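Media monitor wanted, part time, Rukura

Press coverage of political movements is mostly guesswork, and we'd like to find out how much. Trutimside reads what newspapers print about party youth wings and their parent groups, then checks it against what those groups published themselves. Last year we read 3,343 articles. Only 445 quoted a resolution or rulebook. The rest quoted each other.

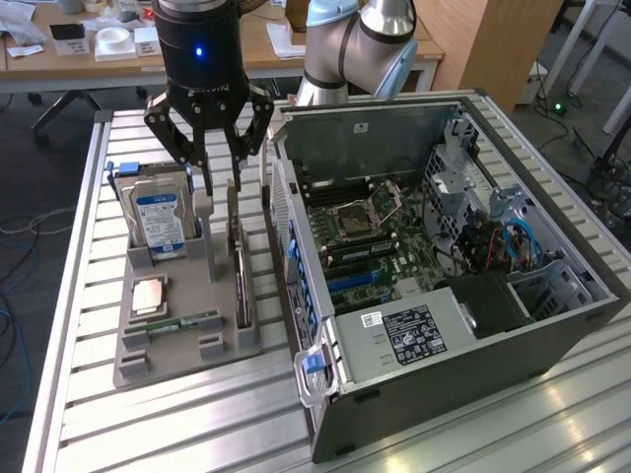 You would read reports, pull the original documents and write short notes on the gap between them. We don't care who you vote for, and we don't much believe people who say they have no views. Bring a suspicious mind. Hindi or Urdu is useful. A journalism degree is optional, and we've seen what it does.

Twelve hours a week, starting in May. To apply, send 1,000 words taking apart one political story you think is wrong, with sources, to the Trutimside office. No cover letters.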